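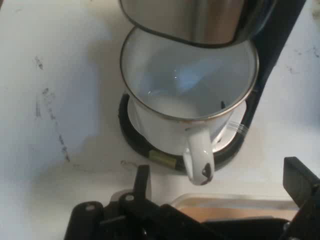
By Custero Communications, Losness
For release in June

Custero reports fewer failed grasps with Wulla, a method for switching between robot camera views

LOSNESS - Custero, a robotics research company, has published results for Wulla, a training method that teaches a robot arm when to rely on the camera at its wrist and when to rely on a fixed camera beside the table. In a test series of 300 runs with ordinary kitchen items, 37 runs ended in failure. The same arm, trained on the same recordings without Wulla, failed more than twice as often.

The work was done with the Abbasi Laboratory for Applied Manipulation, which set the test rules and scored every run.

Two views of one task

Many robot arms used in research carry a small camera near the gripper and also receive video from a camera mounted off to the side. Each is good at something different. The fixed camera shows where everything is on the table. The wrist camera shows what is directly in front of the fingers, and close to an object it may show little else.

In most current systems both video streams are fed to the same model at every moment. Custero's researchers found that this causes trouble at the point where the gripper is nearly on the object. A mug handle seen from the side may be partly hidden by the gripper itself, and the model keeps giving weight to a view that no longer helps it. Earlier in the same motion the opposite can happen, when the wrist camera is aimed at bare counter and the model reads meaning into smudges and reflections.

Wulla adds a small network that scores each view several times a second. The score is an estimate of how much the next movement depends on that view. When the score for one camera drops, its influence on the arm drops with it. The arm does not stop or pause while this happens.

The scoring network is trained after the main model, using the same recordings. For each short piece of a recording, one view is blanked out and the system checks how far the predicted movement shifts from the recorded one. If blanking the view changes almost nothing, that view gets a low score for that stage. No extra labeling by people is needed.

Mugs, toast and bowls

The test tasks came from making a simple breakfast. One task has the arm take an enamel mug by the handle from under the spout of a single-serve coffee maker. Another deals with a slice of bread in a toaster. Others involve moving a bowl on a wooden cutting board or putting the mug back in its place in the machine.

The mug turned out to be the most useful test object. White enamel on a white counter gives a camera very little contrast, and the glossy surface picks up reflections. The mug used in the tests has a chip in the enamel of its handle, and the researchers kept it for that reason. In early trials the model without Wulla sometimes aimed for the dark chip and closed its fingers too low. With Wulla this error became rare, though it was not removed.

The coffee maker adds its own problem. When the mug is under the dispensing head there is little clearance above the rim, so the arm cannot come in from above. It has to approach by the handle, at a fairly flat angle, and pull the mug out without tipping it. From the wrist camera the rim and the metal of the dispensing head can appear almost to touch. Judging that gap is a job for the side view, and finding the handle is a job for the wrist view. The scoring network learned to hand over between the two during the approach, usually shortly before the fingers passed over the edge of the drip tray.

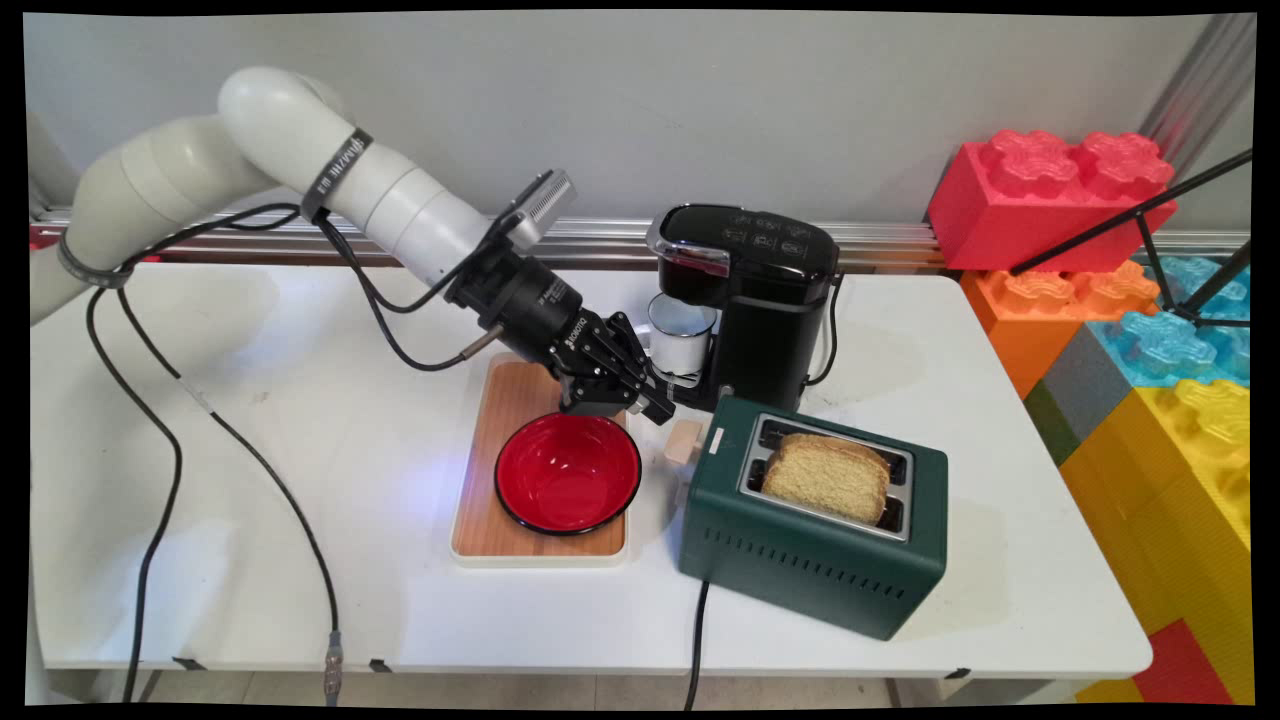

Does Wulla need special cameras or a special arm?
Any arm with one camera at the wrist and one fixed camera can use it, as long as both were recording when the training data was collected. The scoring network is trained again for each new arm.

How the runs were scored

A run counted as a success only if the object ended up where it was supposed to be, upright if it had been upright at the start, with nothing else on the table knocked over. A mug that reached its target after bumping the toaster was scored as a failure. Abbasi's staff moved the objects between runs according to a written plan that Custero's team did not see until the series was over.

Of the 37 failures, the largest group were slips, where the fingers closed on the handle correctly and then lost it during the lift. Wulla has no effect on that kind of error, as it deals with vision and has no information about grip force. The next largest group came from the toaster task. Bread varies in thickness and in how far it sticks out of the slot, and the recordings used for training did not cover enough of that range. The remaining failures had no single cause. A few happened when the fixed camera had been bumped slightly between runs - the score for that view did fall, but too slowly to save the grasp.

Lighting was changed during the series by switching lamps on and off. The method held up well in uneven light, including with part of the counter in shadow. It was not tested in direct sunlight.

Cost of running it

The scoring network is small compared with the model that moves the arm. It runs on the same computer and did not slow the arm down in any of the test tasks. Training it took one night on the equipment Custero already had in Losness. Groups that hold older recordings with both camera views can apply the method without collecting anything new, provided the timing of the two streams was stored along with the video. Where the timing is missing, Custero recommends against trying to match the streams by eye.

What comes next

Custero and Abbasi plan to repeat the tests with liquid in the mug. So far the grasping tasks have been run with the mug empty, which makes lifting easier and a spill impossible. A full mug has to be kept level all the way, and steam may cloud the wrist camera. The partners expect the failure rate to go up at first.

A second line of work will look at glass and clear plastic containers of the kind used for ground coffee. Neither camera handles these well at present, and the scoring network tends to give both views a low value when a clear container fills most of the wrist image. The arm then moves very slowly or drifts. The team is testing a rule that would make it back away and look again from farther off.

Availability

The paper describing Wulla, the training code and the scoring sheets from all test runs are available on request from Custero. The recordings will follow when the Abbasi Laboratory has finished checking the time stamps. Research groups may use the code free of charge. Companies that want to build it into a product are asked to contact the licensing desk first.

About Custero

Custero develops training methods and software for robot arms that work with household objects. It is based in Losness and works with university and independent laboratories.

Press contact: Custero Communications, Losness. The office answers press requests until 4 p.m. Video of selected runs, including failed ones, can be supplied to editors.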